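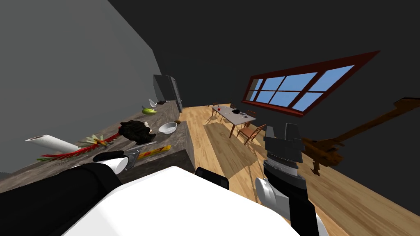 Teaching notes > Robotics and Work

Week 6 — can machines do chores yet? Short answer: some, slowly, and mostly where someone has tidied first.

Clearing a counter sounds like one job. It's dozens. Find the thing, decide if it's rubbish, grip it, put it somewhere sensible. Bowl is easy-ish. Thin utensil lying flat — hard, nothing to get hold of. Soft stuff worse.

Simulated runs are cheap, real kitchens arent. Read Simanjuntak on the Gastov trials, 286 attempts, esp. the bit on dropped items. Bring one chore you think is safe untill August.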